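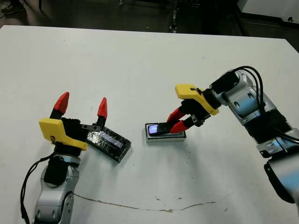
Cleaning and maintaining white matt worktops and tables

Matt white surfaces mark more readily than gloss ones, and the marks are harder to shift. The finish has a fine texture which holds grease, metal residue and pigment. Most of the damage seen on older tops comes from the wrong cleaner, usually an abrasive one used in the first year.

These notes cover laminate, painted and solid-surface tops. They do not cover marble, limestone or oiled timber.

Identifying the surface

Look at the underside or at an unfinished edge. Laminate shows a thin decorative layer over a board core. Solid surface is the same colour all the way through. A painted top will usually show brush or roller texture under a low lamp, and the paint thins at the corners first.

If in doubt, treat the top as painted. The methods for paint are the mildest and will not harm the other two.

Routine cleaning

Remove crumbs and grit with a dry cloth before any liquid is applied. Grit dragged under a wet cloth is the usual source of fine scratches.

Mix 4 ml of plain washing-up liquid into a litre of warm water. Wring the cloth until it no longer drips. Wipe in straight, overlapping strokes, rinse with clean water and dry with a second cloth. Soap left to dry forms a film that attracts dirt, and a top that looks grey again two days after cleaning often needs rinsing only.

Microfibre is suitable for laminate and solid surface. On paint use soft cotton.

Grey smudges

Grey marks are often metal transfer from pans, tins, tools or the unglazed foot ring of a mug. Detergent does not remove them.

On laminate and solid surface, make a paste of bicarbonate of soda and water and apply it with a fingertip. Leave for one minute, rub lightly and rinse. Melamine foam also works but is a fine abrasive. Keep it wet, use no pressure, and stop as soon as the mark lifts. Repeated use in one place leaves a polished patch that shows against the matt finish and cannot be reversed on laminate.

On paint, try a clean white pencil eraser first. Coloured erasers may leave dye.

Brown lines and rings

Tea, coffee and rusty water tend to dry darkest at the edge of the spill, leaving a thin line with little colour inside it. Test whether the line is a stain or a crack by drawing a fingernail across it. A crack will catch.

Tea and coffee: lay a cloth soaked in warm water over the line for ten minutes, then use the bicarbonate paste. For old stains on laminate, a weak solution of oxygen bleach may be left on for five minutes and rinsed twice.

Rust: use lemon juice on a cotton bud, along the line only. Rinse after two minutes. Repeat up to three times. Do not use lemon juice where oxygen bleach or any chlorine product has been applied and not fully rinsed away.

Small dark specks

Specks that can be felt are deposits. Soften with a damp cloth and lift with the edge of a plastic card held almost flat. Specks that cannot be felt may be burns, ink or chips filled with dirt. Ink responds to a little surgical spirit on laminate. Keep spirit away from paint. Burns and chips need filler.

Test results

Four household products were tried on an offcut of Jollatham matt white laminate. Each was wiped over the same strip 142 times with a damp cloth. The Ashour cream cleaner left a visible sheen after 26 wipes. The Vestetti spray and plain washing-up liquid left no visible change. Bicarbonate paste left a slight sheen by the end, visible only in side light.

Products to avoid

Scouring powder, wire wool and the green side of a washing-up sponge.
Wax or silicone polish, which fills the texture unevenly.
Undiluted bleach, which yellows some paints.
Oven cleaner, on any of the three.

Repainted tops

Allow a new coat to harden for the full period on the tin before washing it. Until then use a dry cloth only. Jisus table paint, applied here in April, still took a thumbnail mark after three weeks in a cool room.

Last revised 14 September 2024.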